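Workshop notebook, Tuesday, bench 2
Amber rods for the Storesier order, sorting and bundling in threes 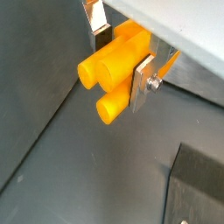
Philomena Keogh wrote back before lunch that three in a bundle is fine for her, but the end faces must be level before anything goes in the tube, otherwise the longest one takes all the knocks on the way to Clivlow. She also asked if we can stop using the blue tape, it leaves glue on the rod and her people must clean it with alcohol.

So the three rods as they sit together now, with the ends staggered, are not yet ready by her rule. I had thought the stagger was harmless. For the next bundles I will stand the rods on the glass plate, tap the top lightly with the flat of the hand, and only then put the band on. The triangle shape itself I want to keep. Two side by side and one against them holds well under a band. Four makes a square which folds over when you squeeze it, we saw this last month with the clear ones.

Tape: changed to paper band with a small overlap, glue only on paper. I tried also the rubber rings from the Georgiev drawer. They hold stronger but they drag on the surface and I do not like to roll them over a finished rod. Rings stay in the drawer.

Color. The batch is supposed to be one shade. Against the window all of them look the same warm amber to me, but under the bench lamp I am less sure, the lamp is yellow by itself. I ask that whoever sorts after me does it in daylight, before four o'clock in this season. If one rod looks darker, put it on the left tray with a note and do not mix it back. Darker can also mean only that it is behind another one, so please lift it out alone and look again.

End faces. Flat on the ones I checked. I passed a fingernail over the rim and on some there is a small burr from the cut, it can be felt better than seen. One light turn on the 400 paper, wet, removes it. Do not use the dry paper, it makes the face white and then we must polish.

Length: the drawing from Clivavstead allows a difference of up to 2 mm. I measured with the long caliper, which has its zero a little wrong again. I corrected by hand and wrote the corrected values on sheet 91. The uncorrected ones are crossed out, still readable if somebody wants to check me.

Open points:
Paper band, find out if we have enough of the narrow width.
Ask Philomena if the label goes on the band or on the tube. Order number is 1538, I have put it on neither for now.
Caliper to be looked at.
Left tray needs a soft cloth under the rods, it is bare metal at the moment.

Stopped at twenty past five. The glass plate is cleaned and back on the shelf above the sink.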